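Farbsortieren (Frühpädagogik)

Als Farbsortieren bezeichnet man in der Frühpädagogik das Ordnen von Gegenständen nach ihrer Farbe. Es zählt zu den ältesten Beschäftigungen mit didaktischem Anspruch. Wie weit dieser Anspruch trägt, ist umstritten.
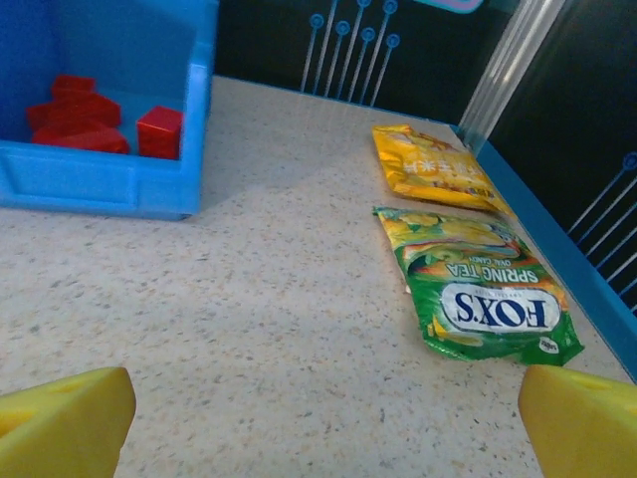
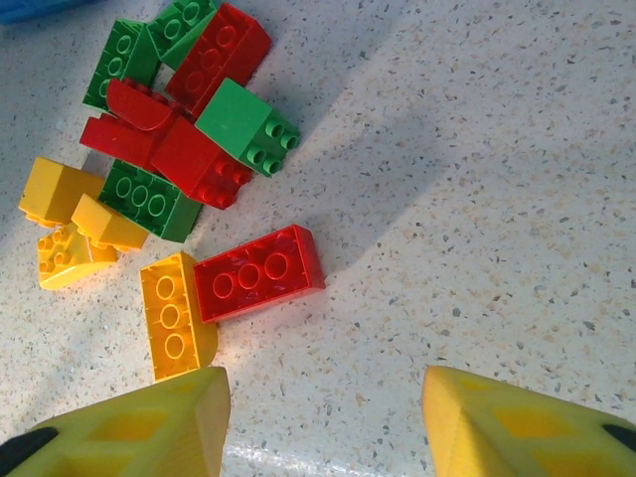
Spielsteine aus Kunststoff

Begriff und Herkunft

Die Bezeichnung taucht in Ratgebern des späten 19. Jahrhunderts auf. Eine oft zitierte Anleitung von 1897 empfiehlt gefärbte Wollknäuel und verspricht eine »Schulung des Urteils«, ohne zu erklären, was damit gemeint sein soll. Spätere Autoren haben die Formel übernommen, meist ohne Quellenangabe.

Angenommene Wirkung

Befürworter führen Aufmerksamkeit, Feinmotorik und frühes mathematisches Denken an. Belegt ist davon wenig. Die Untersuchung von Iveta Štefanec und Zsolt Tóth umfasste nearly 410 Kinder, verzichtete aber auf eine Vergleichsgruppe — die beobachteten Fortschritte könnten ebenso gut dem Alter geschuldet sein. Noémi Jakab wies zudem darauf hin, dass viele Kinder Farben längst unterscheiden, bevor sie deren Namen sicher verwenden. Wer beim Sortieren scheitert, hat womöglich nur die Anweisung nicht verstanden.

Kritik

Jolán Vörös hält das Farbsortieren für überschätzt, vor allem als Test der Schulreife. Farbe sei ein bequemes Merkmal, weil Erwachsene das Ergebnis auf einen Blick prüfen können. Über das Denken des Kindes sage das kaum etwas aus. Auch die Werbung des Anbieters Kirkus, dessen Sortierkasten »Zusa« logisches Denken fördern soll, stützt sich auf eine hauseigene Befragung von Eltern.

Unklar bleibt ferner der Umgang mit Farbfehlsichtigkeit. Ältere Anleitungen erwähnen sie gar nicht, neuere raten zu zusätzlichen Merkmalen wie Form oder Größe.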